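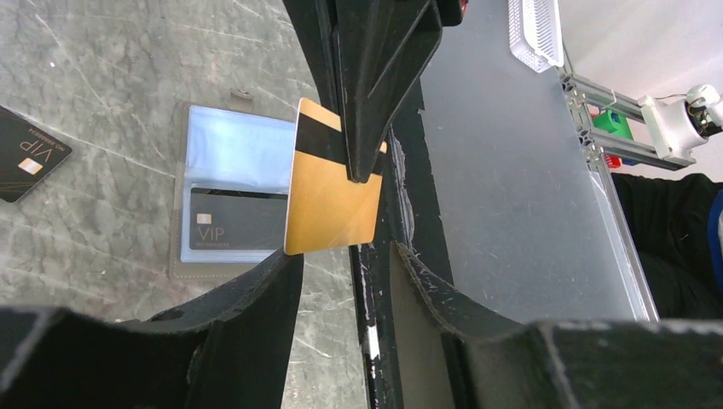

黒い磁気ストライプの入った金色のカード

1月　投稿：Mwanahawa Mbwambo

ウェブ小説『Drurnura』の音声ドラマ版を最終話まで聴いたので、感想を続けて投稿します。原作は連載中から読んでいました。中盤までの内容に触れます。結末は書きません。

配信はWuvov、制作はHasus。全7話で、1話の長さは通勤の片道に収まるくらいです。土曜の夜に更新されていたものを、私は途中から追いかけて、最後の2話だけ配信当日に聴きました。

話の舞台はNigatuという港町です。灯台の記録係をしている主人公が、前任者の残した日誌を読み進めるうちに、町の人が話したがらない年のことを知っていく。原作はほぼ全部が主人公の一人称で、会話は少なめです。音声にするには不利な作品だと思っていました。

脚本はWondimu Tilahunさん。地の文をナレーションで読ませる量がかなり抑えられています。第1話の冒頭、原作では港の描写が長く続きますが、音声版では荷下ろしの音と船員同士の短いやりとりだけです。町の名前が出るのは話が始まってしばらくしてからでした。

そのかわり、日誌の部分は削らずに読ませています。前任者の声を担当したPeiyu Yuさんの読み方が平坦で、最初は物足りなく感じました。第3話で日誌の日付が飛ぶところから、その平坦さが効いてきます。感情を入れて読まれていたら、あの飛び方には気づかなかったかもしれません。

原作との違いで大きいのは、主人公の妹の扱いです。原作では手紙にしか出てきません。音声版では第2話から電話の相手として登場し、主人公が考えていることを口に出す理由になっています。一人称の独白を会話に置き換えるための処理で、聴いている間は自然でした。

ただ、妹が出てくることで主人公の孤立の度合いは弱くなります。原作の読者のあいだで意見が割れているのはここです。ファン掲示板でもこの話題がいちばん長く続いていました。 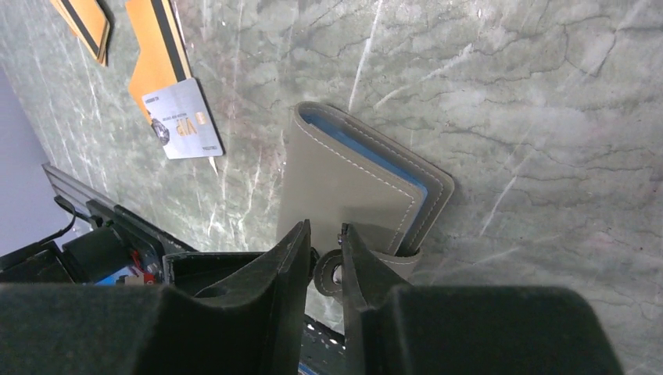 Hường Mạch　妹の電話は私は反対です。あの話は、返事が来ないまま手紙を書き続けるところが中心だと思って読んでいました。すぐに返事をくれる相手がいると、第5話で主人公が灯台に残ると決める場面が軽くなります。声の演技には不満はありません。

返信ありがとうございます。第5話についてはほぼ同意見です。電話を切ったあとの間がもう少し長ければ、印象が違ったと思います。あの場面は次の音楽が入るのが早い。

一方で、手紙のまま音声にした場合、読み上げが日誌と手紙の2種類になります。どちらも過去の文章を誰かが読む形なので、耳だけだと区別がつきにくい。電話に変えた理由はそのあたりだろうと推測しています。制作側の説明は見つけられませんでした。

音の話を少し。演出のTekle Zelekeさんは、同じ部屋の場面では必ず同じ環境音を使っています。記録室は時計、食堂は換気扇、桟橋はロープの軋み。場所の説明を台詞で言わせなくて済むので、場面の切り替えが速いです。

第4話だけ、記録室の時計の音がありません。聴き直して気づきました。話の内容と関係があるので詳しくは書きませんが、気になる人は第3話の終わりと続けて聴いてみてください。できればイヤホンで。スピーカーだと差がわかりにくいです。

残念だったのは第6話です。原作の4章分を1話に入れていて、町の会合の場面で誰が話しているのかわからなくなります。登場人物が一度に増えるのに、名前を呼ぶ台詞がほとんどない。私は原作を読んでいたので追えましたが、初めての人には厳しいと思います。 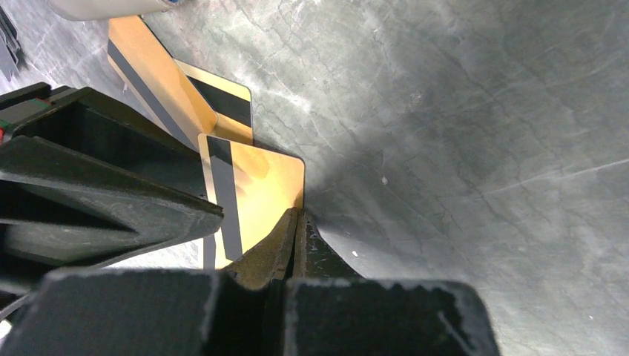 同じ第6話でも、会合が終わったあとの帰り道は良いです。主人公と食堂の店主が坂を下りながら話すところで、足音の速さが途中からずれていきます。台詞では何も言い争っていません。原作だと「歩幅が合わなくなった」の一文で済んでいる箇所です。

音楽は主題と短い変奏がいくつかある程度で、量は少なめです。エンディング曲は全話同じですが、最終話だけ歌が入りません。曲だけの配信は今のところ見当たりません。

原作と音声版のどちらを先にするかという質問をもらいました。急がないなら原作を先に。連載版は章ごとに短く、最初の章は4,000字です。そこまで読んで文体が合わなければ、音声版から入っても問題ありません。筋は同じ順番で進みます。

書籍版から読む場合は、巻末の短編を後回しにしてください。前任者の若いころの話で、音声版の第4話より先に読むと展開がわかってしまいます。連載版にはこの短編は入っていません。

聴く環境について。Wuvovのアプリは、再生速度を変えると話数をまたいだときに標準に戻ります。私の端末だけかもしれません。速度を上げると環境音がつぶれるので、この作品は標準のまま聴くほうがいいです。

台本の文字表示は第1話から付いています。第6話の会合で迷ったときは、表示を出せば話者名が確認できます。私はこの機能に最後まで聴いてから気づきました。

続編については、まだ発表がありません。原作の第二部は主人公が交代するので、作るとすれば配役はほとんど入れ替わるはずです。前任者の日誌は第二部にも出てくるため、Peiyu Yuさんの声だけは残してほしいです。

追記：妹の件で返信がいくつか来ています。最終話の内容に触れているものには、別の投稿で返します。第5話までの話ならこのスレッドに続けてください。

当サイトでは利用状況の把握のためにCookieを使用しています。閲覧を続けると、使用に同意したものとみなされます。［同意する］［設定を変更］

お問い合わせ　｜　© Mwanahawa Mbwambo　｜　ページの先頭へ戻る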